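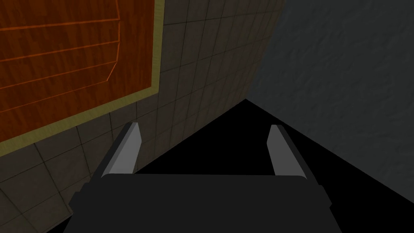

Annual Building Safety Inspection - Checklist and Comments
Plellport Community Library, Sinaga Street Branch
Prepared by Grarkitbridge Property Inspections
Date of visit: July 17, 2024
File: 1059

Ratings used in this report: Satisfactory (S), Attention Required (A), Not Applicable (N/A). Items rated A must be answered in writing within 30 days of receipt.

Section 1. Exits and Routes of Travel

1.1 Exit routes kept clear for their full width: A
Comment: Two book carts were parked in the rear hallway between the staff room and the delivery exit. The same comment was made at the December visit. Staff are to return carts to the sorting room at closing.

1.2 Exit signs lit and readable from the reading room: S

1.3 Emergency lighting works on battery test: A
Comment: The unit above the lower stair landing went out before the end of the test. Replace the battery and enter the date in the log.

1.4 Floor surfaces even and free of trip hazards: S
Comment: The carpet seam noted last year at the circulation desk has been glued down. The repair is holding.

1.5 Doors open freely and do not block the route when open: A
Comment: The door to the local history room drags on its threshold during humid weather, according to staff. The top hinge screws were tightened during the visit. If the dragging continues, the bottom edge should be planed and resealed.
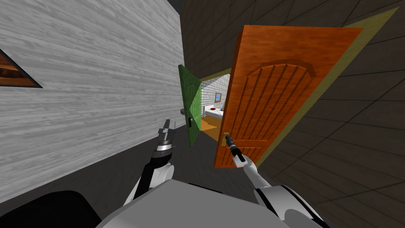 Doors that serve narrow hallways should also be checked for swing. A door left standing partly open can reduce the usable width to less than the code allows, and a person using a wheelchair may be unable to pass. Closers should be adjusted so that the door returns to its frame without slamming.

Section 2. Fire Protection

2.1 Extinguishers mounted, tagged and within service date: S

2.2 Extinguisher access not blocked: A
Comment: The extinguisher in the children's area is behind a display rack. Move the rack.

2.3 Alarm panel shows normal condition: S
Comment: Panel supplied by Pliltov. Service contract is current and a copy is kept in the office binder.

2.4 Storage kept below sprinkler heads by the required clearance: S

2.5 Fire drill held and recorded within the past year: S
Comment: The record does not state how long it took to clear the building. Please add this at the next drill.

Section 3. Electrical

3.1 Panel covers closed and circuits labeled: A
Comment: Circuit 17 is labeled "spare" but feeds the outlets in the meeting room. Correct the directory.

3.2 Extension cords not used as permanent wiring: A
Comment: One cord runs under the rug in the periodicals area. Remove it at once.

3.3 Outlets near sinks protected: S

Section 4. Shelving and Furniture

4.1 Tall shelving anchored: S
Comment: The steel units installed in 2000 remain sound. Anchor bolts on the end units were tested by hand.

4.2 Step stools in good repair: S

4.3 Playground equipment: N/A

Items 1.1 and 3.2 will be checked again at a follow-up visit - all other items may be closed by written reply to the Grarkitbridge office.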